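**Keeping shipping boxes or buying bins for a small workroom**

**zharahap** (01/10/2024)

I have a spare room with a white table and wire shelving behind it. Everything small in there lives in whatever cardboard box it arrived in: tape, cable, screws, labels. I'm trying to decide if I should keep doing that or spend the money on plastic bins. The shelves are 2 feet deep, if that matters. What do people here do?

**yoga_y**

Bins. Cardboard sheds dust, the flaps get in the way, and if the floor ever gets wet you lose whatever was on the bottom. I switched to the Plarkum clear ones and would not go back. You can see what is in them without taking them down.

**R. Dela Peña**

I went the other way. I had 26 plastic bins and I gave most of them to my sister. The sizes never matched what I was storing, so I had big bins with one thing in them and small bins that wouldn't close. A mailer box with a hinged lid is fine for tape and cable. I write on the front edge with a marker and when the contents change I cross it out.

The one thing I'd say is don't keep every box. Pick one or two sizes and recycle the rest.

**yoga_y**

Crossing out labels is how you end up with a shelf of boxes that all say three different things.

**R. Dela Peña**

Mine say one thing and two crossed-out things. I can read them.

**azlan.rahman**

Wire shelving is the real question here. Small boxes tip on it if they land between the wires, and anything loose falls through. I cut liners out of old packing board for mine and that fixed it. Studwood sells plastic liners too, but for the price of a set of those you can get a lot of boxes.

For the table I use trays. A shallow cardboard tray with low sides works well for trimmings and bits of tape, and you can carry the whole thing to the trash. Mine came with a case of canned cat food (for Cù, who is a cat despite the name).

**zharahap**

Thanks. I already use a tray for scraps, so that part stays. Liners make sense. How thick is the board you used?

**azlan.rahman**

Regular double wall from a furniture carton. Single wall sagged after a few months. Cut it a little short so it doesn't catch on the lip at the front of the shelf.

**rondonuwu_r**

I have 7 shelves of this stuff in a shop storeroom and we do both. Heavy or oily things go in plastic. Light things stay in cardboard. Tape goes in cardboard and lies flat, because on its edge it rolls to the back and you buy another roll.

I would not use open boxes for anything that has to stay clean. We had labels curl up in February when the heating was on and had to throw out more than 100 of them. That would have happened in a box with the lid up or no lid at all.

**yoga_y**

A bin with a clip lid would have saved those labels.

**rondonuwu_r**

Maybe. I think it was the dry air. We moved them away from the heater and it hasn't happened again.

**zharahap**

OK, I'm going to try one box size plus liners before I buy anything. Two from the table, box with the black tape in it and the scrap tray in the first, box up close in the second.

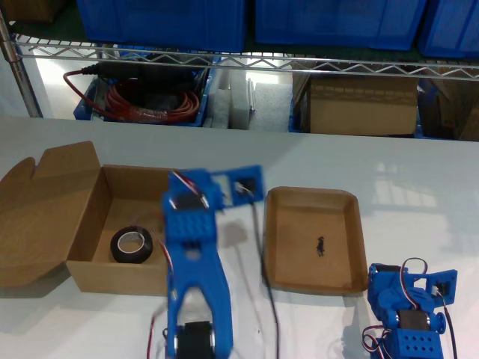
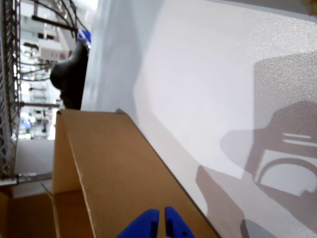 **irum_home**

What do you do about lids that won't stay open while you're working out of the box?

**R. Dela Peña**

Fold the lid all the way back and crease it along the hinge with a ruler. If it still springs up, put a binder clip on the back corner, or cut the lid off and use it as a liner for the shelf.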